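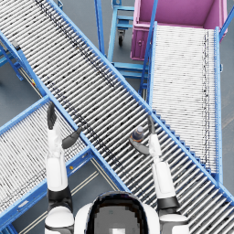
Lenuța Mocanu wrote in before the meeting that the last bus from Trakthorpe now leaves before the evening shift at the hospital lets out, and that she has been getting rides home from coworkers since May. She asked that this be read into the minutes and brought up with Paisan again.

Jastville and Esness Bus Riders
Minutes of the regular meeting, 07/07/2025
Upstairs room, Jastville Library

Present: Jaruwan Phetsri (chair), Struan Rankin (minutes), Wanpen Nilsuwan, Mayuree Phetsri, and riders from both towns.
Sent regrets: Lenuța Mocanu.

1. Minutes of the last meeting

Approved with one correction. Under item 4, the stop that floods is the one by the feed store on Mill Road, not the one at the Mill Road turnoff. Struan will fix the posted copy.

2. Last bus from Trakthorpe

Lenuța's letter was read out. Jaruwan said Paisan's answer in May was that the late run carried too few people to keep. Wanpen asked which weeks the company had looked at. Paisan did give its figures to the county, and they cover the spring break, when the college is closed and the late bus is always quiet.

A rider from Esness said he would accept a later last bus on weekdays only. Another said weekends matter more to her, as her son works Sundays. There was some back and forth on this. The group agreed to ask for weekdays first and raise Sundays as a separate request.

Agreed: Jaruwan to write to Paisan and copy the county transit office. Lenuța's letter to go with it if she is willing.

3. Petition

Wanpen reported 900 signatures, most of them collected at the Trakthorpe farmers market. The county will put a petition on its agenda at 2,000. Signing has been slow in Esness, where the sheets were left at the post office counter and got moved behind the card rack. Mayuree has had them put back out front.

Mayuree suggested one sheet per stop, carried by someone who already rides from there. This was liked. Struan will print more sheets, this time with wider lines. Several people had complained that there was no room to write an address. 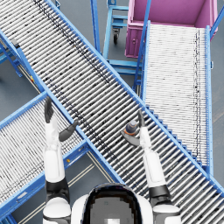 Image: Wanpen Nilsuwan

4. Shelters

The Mill Road shelter still has no bench. The county says the bench was ordered and then canceled because the concrete pad is too short. Jaruwan has asked for the pad measurements in writing and has not received them.

At Esness harbor the roof panel has been replaced. The new one is clear, and riders said it gets hot under there by the afternoon. Wanpen asked if it could be painted. Struan said the county would have to do that, and that he would sooner spend our time on the bench. No action for now.

The stop outside Jastville High School has the old timetable in it. Mayuree will take a new one over this week — the case doesn't lock, so she can swap it herself. She will tell the county she has done it.

5. Route 5 detour

Bridge work will send Route 5 around by Quarry Lane until the fall. Paisan has said it will stop at the top of Quarry Lane if flagged down, but drivers have not all been told. Two riders had been passed by, one of them twice in the same week. Anyone this happens to should write down the time and direction and give it to Struan, who will send the list to Paisan's dispatcher every Friday.

There was a question about whether the detour changes the fare. It does not. The driver who charged the extra zone was mistaken, and Paisan has said it will refund on request with the ticket.

Mayuree noted that the walk from Quarry Lane down to the clinic has no sidewalk on the lower part. She asked whether the clinic's own van could meet the morning bus. Jaruwan knows the office manager there and will ask. 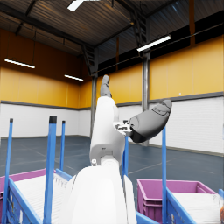 Warehouse with a yellow wall.

6. Money

Balance carried over unchanged apart from printing. The library does not charge us for the room but would like the chairs put back in rows. Struan was repaid for stamps.

7. Other business

Wanpen asked for the group's phone number to be taken off the flyer, as people call it thinking it is Paisan's lost and found. She has had calls about an umbrella, a violin and a set of dentures. Agreed. The flyer will carry the mailing address only, with Paisan's number printed below it and clearly marked.

A rider asked if large-print timetables could be had. Paisan will print them if asked at the Trakthorpe counter, but does not mail them. Mayuree will pick up a stack and leave some at both libraries.

8. Next meeting

Same room, first Monday of next month, 2 hours booked. Please use the side door, as the front is locked after six.

Minutes taken by Struan Rankin. Corrections to him before the next meeting.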